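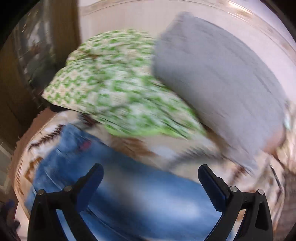 Folding day on the Monley bedspread, with denim and a green-and-white print on top.

Home Bedding Laundry Storage Reviews Contact

Monley Mahawong Bedspread, Queen, Item 3114

The Mahawong is a woven bedspread from Monley. It comes in one pattern, brown fern leaves on beige, with smaller patches of cream and gray. I bought the queen size from the Silldale outlet and have had it on the guest room bed since September. The guest bed is where all the laundry in this house gets sorted and folded, so the bedspread has had more wear than the one in our own bedroom.

I paid full price. The store had it folded on a shelf with one corner hanging out, and the color on that corner matched the rest when I got it home. It came in a zippered bag with a cardboard insert and a care label sewn to one corner. There was a faint storage smell that went away after the first wash.

Size and fit

On a standard queen mattress with a box spring, the drop on each side comes to just above the bed rail. If you have a deep mattress or a pillow top, you will see some of the sheet on the sides. Monley makes a king, and I would go up a size for anything taller than a basic mattress. The foot of the bed has enough length to tuck. I don't tuck it, and it still hangs straight.

The corners are square. Some bedspreads have rounded corners at the foot so they don't drag, and on a low bed you may miss that. Ours clears the floor.

Fabric

The weave is medium weight and fairly tight. It is heavier than a sheet and lighter than a quilt. By itself it is enough for a summer night, and in winter it needs a blanket under it. It has no batting and no quilting stitches, so there is nothing for a zipper or a jeans rivet to catch under. That matters more to me than the warmth. The spread I had before this one was quilted, and the rows of stitching were pulled out in a dozen places within a year, mostly by overall buckles and belt ends.

The surface has a slight texture. Socks stay where you put them. A stack of T-shirts doesn't slide toward the edge when someone sits down on the other side of the bed, which used to happen all the time on the old satin-edged one.

Pattern

I was not sure about the ferns. On the package they looked large and a little old-fashioned. On the bed they are fine. The brown is soft and the background is a warm beige, and lint doesn't show on it much. Dark lint from towels shows on the lighter leaf gaps if you look for it.

The practical point is that clothes show up well against it. Anything blue or green is easy to pick out. Tan socks and khaki shorts are harder, and I have put the spread back in order with a sock still on it more than once. If most of your laundry is beige, buy something else.

The pattern runs in one direction, so there is a top and a bottom. If you put it on upside down the fronds point toward the floor. Guests won't care, but I notice it.

How it handles denim

Denim is my main complaint about light-colored bedding. New dark jeans rub off on everything. I kept dark jeans off the Mahawong for the first few weeks and then stopped bothering. So far there is one smudge near the foot, left by a pair that had not been washed enough times, and it came out with dish soap and a second trip through the machine. Older, faded pairs have left nothing.

Weight is the other thing. Flannel-lined jeans are the heaviest item we fold, and I put them down in a heap and turn the legs right side out on the bed. That means a lot of dragging seams and belt loops over the same spot. The weave there looks the same as the weave by the pillows. I have found two pulled threads in all, both near the edge, and I worked them back through with a blunt needle.

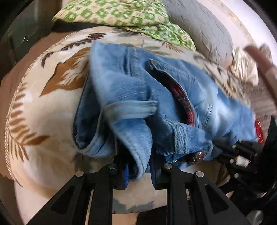

One reader wrote in to say that her Mahawong did not do as well with lined jeans. Hers is the king, used every day on the main bed, and she has small pills down the middle where the folding gets done. She said a fabric shaver took care of most of them, that she now folds on a cotton sheet laid over the top, and that she would still buy it again, though she would want it in a darker color.

I checked mine again after reading that. There is a little fuzz in the center third, and you can feel it more than see it. Daily use would probably bring it along faster. I don't have a fabric shaver and haven't needed one yet.

Washing

The label says cold water, gentle cycle, tumble dry low, remove promptly. I followed that for the first few washes and then switched to the normal cycle on cold. The spread has been through 21 washes. It shrank a little in length in the first one and hasn't changed since. The colors are slightly softer than they were, most of all the brown.

It fits in our top-loader with nothing else in it. In a small apartment machine I think it would be too tight to rinse well. Drying takes two low cycles, and you have to stop and untangle it in between or the middle stays damp. It dries on the line in an afternoon, but it takes up the whole line.

Wrinkles are mild if you take it out right away. If you leave it in the dryer overnight, it will have creases, and they stay in for days. I don't iron it.

Hems

The hems are double folded with one line of stitching. One section at the foot came loose, eight inches long, after the spread got caught in the dryer door. I put that down to the door. I sewed it back by hand with tan thread and the repair doesn't show. Two lines of stitching would have been better at this price.

Compared with the Sendidstead

I also looked at the Sendidstead coverlet, which the same store carries. It is softer and comes in solid colors, and it looks nicer on a made bed. The weave is looser, though, and the display one already had snags along the front. For a bed that only gets slept in, I would pick the Sendidstead. For a bed that has laundry dumped on it every Saturday, the Mahawong is the better buy.

What I like

Tight, flat weave that doesn't catch on hardware
Clothes don't slide around on it
Most lint doesn't show
Washes at home

What I don't like

Short drop on deep mattresses
Slow to dry
Single-stitched hem
Only one pattern

I would buy it again for the guest room. Matching shams are sold separately, and I skipped them because the pillows get moved to the chair whenever there is a load to fold. Check the tag before you leave the store, too. The king and queen are packed in the same size bag, and the item number on the tag is the easiest way to tell them apart.

This site uses cookies to remember your settings. By continuing to browse you accept our use of cookies. Accept Settings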